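3.2 Eating at the table: what the food diaries told us

I should say up front that I came to this study as a meat eater of many years, and that my co-author Tsegereda Zeleke grew up in a home where fasting days without meat or dairy were just part of the calendar. We argued a lot over lunch, and a good deal of that arguing ended up in the study design.

We asked 15 households to eat fully plant-based for 11 weeks, starting in September, and to write down every meal. Between them they logged 3,013 meals, far more than I'd hoped for (I had bet on people giving up on the diary by the second week!). Four households already ate no meat, and we kept their entries apart from the rest, since their shopping habits were settled long before we came along.

What surprised me most was how little people wrote about missing meat. They wrote about cheese. They wrote about cheese at breakfast, cheese at midnight, and in one case a whole page about a grilled sandwich. Parents also wrote about time – all that soaking and chopping on a Wednesday evening with hungry kids underfoot. By the middle of the study most homes had settled into a small set of dinners they could make half asleep: lentil stew, bean chili, peanut noodles, and some kind of tray of roasted vegetables.

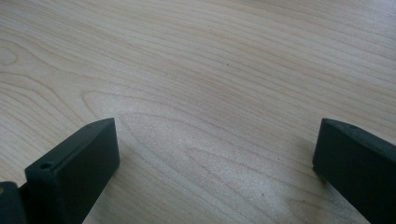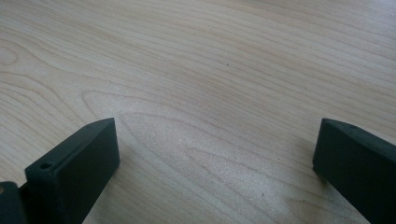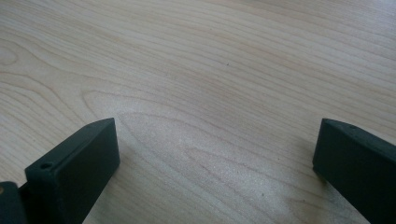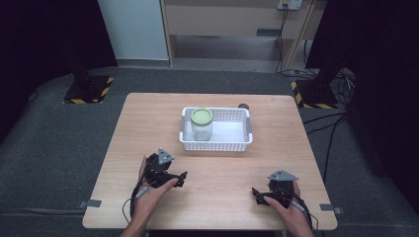 Figure 4. Pale wooden tabletop (first three panels), and a table with a white plastic basket and a lidded glass jar (last panel).

3.3 Reasons for signing up, and reasons for staying

At the first interview, animal welfare was the reason people gave most often, with health a close second. We asked the same question again at the end, and the answers had gotten a lot more practical. One mother told us she had signed up for the hens and stayed for the chili. I like that quote very much, but I don't want to lean on it too hard. The group was small, everyone in it chose to join, and people who volunteer for this sort of thing are probably fairly open to it already.

Pets came up more than we planned for. Several people felt uneasy about buying meat for a cat while they were cutting it from their own plates, and our interview guide had no question on that at all. Tsegereda added one for the closing round, and we come back to those answers in section 4, along with the diary entries from the homes that kept rabbits.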